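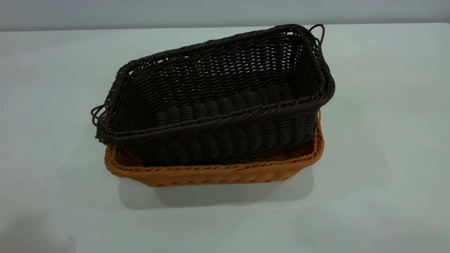 Dark brown basket resting at an angle in the tan-orange one.

Woven baskets won't nest flat
Posted 30 September 2024 by Ellby

I have two woven baskets, a dark brown one with loop handles at the short ends and a larger tan-orange one. I want to store the brown one inside the other on a shelf with 28 cm of clearance. It goes partly in and then sits with one end up. Both are some sort of imitation rattan, I think. Is there a way to get it level without bending anything permanently?

Kurian
Measure across the handles, not just the rim. On baskets with loops at the ends, the overall length is often 2 cm or more over the body length on each side, and the loops catch on the rim of the outer basket. Compare that figure with the inside length of the outer basket at the rim and again at the floor. If the sides taper, the floor measurement is the one that limits you.

If only the handles foul, press them upwards while lowering the basket. If the body itself is too long, it will not sit level. Store it upside down over the outer basket, or side by side.

Ultus
Just push harder, mine went in eventually.

Tistura
I would not force it. Synthetic strand is usually woven over a wire frame, and once the wire kinks at a corner the rim stays out of true. I did this to one in June.

If the handles are plain strand with no wire in them, a hairdryer on low from 20 cm away will soften them enough to fold inwards. Keep it moving. Check the label first if there is one, as I have no figure for what yours will tolerate. Let the handles cool in the folded position before you stack anything on top.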